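From: Laiba Sethi
To: Rokilau knitwear list
Date: 19/04/2019
Subject: Re: Folding jumpers flat, and the Flukden method

Paora Ashby wrote:

> Has anyone else been on the Flukden folding course? I went in with
> a drawer I couldn't shut and came out a convert. You lay the jumper
> on its front, bring both sides in to the middle, fold the arms back
> down, then roll from the hem. They say you save 60 per cent of your
> drawer space and the wool lasts longer for being rolled. I did the
> whole family's in one evening. Worth every penny, and they run it
> again in June.

Paora, I'm glad your drawer shuts, but 60 per cent of what? A jumper has the same amount of wool in it whichever way you fold it. If mine takes up less room rolled, I'd guess it's being squashed, and I can squash a jumper at home for nothing.

I'd also like to know how anybody worked out that rolling makes wool last longer. Did they roll one for ten years and leave its twin flat? Ruby-Lee Maihi asked the same thing on here when the Prosska hangers were all the rage, and all she got back was a link to the shop.

I did try it, to be fair to you. I used the rust-brown one, which is a bit fuzzy and shows every crease. Face down is where I came unstuck. With the front underneath I couldn't see what the chest was doing, and when I turned it over there was a ridge straight across. I've gone back to laying it face up on the bed with the arms straight out, smoothing from the neck down, and folding the arms over last. Two folds after that and it goes on the shelf. Rolling also does nothing for a ribbed neck as far as I can tell. Mine came out with a kink at one side.

Fung-ping Tsang's point from last time still stands, I think: look at the care label before listening to anyone. The print on some of mine is so faint I need the big lamp, but it's a better place to start than a course.

What I would take seriously is somebody on this list doing half a drawer each way and telling us in June which half they'd rather wear. Same wool, same drawer, no rummaging. I'll do it if one other person will. Ruby-Lee Sutcliffe, you said you had 2 of the same cardigan?

The creases round the shoulders are the bit I'd like advice on, and please don't say steam, I've read the steam thread.

Laiba

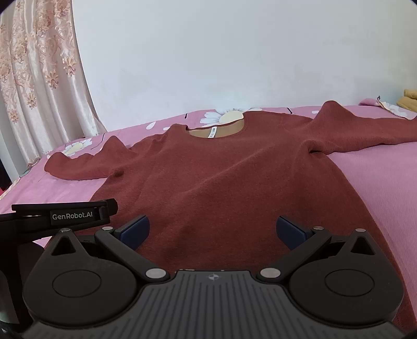
Rust-brown jumper laid out face up on the daisy sheet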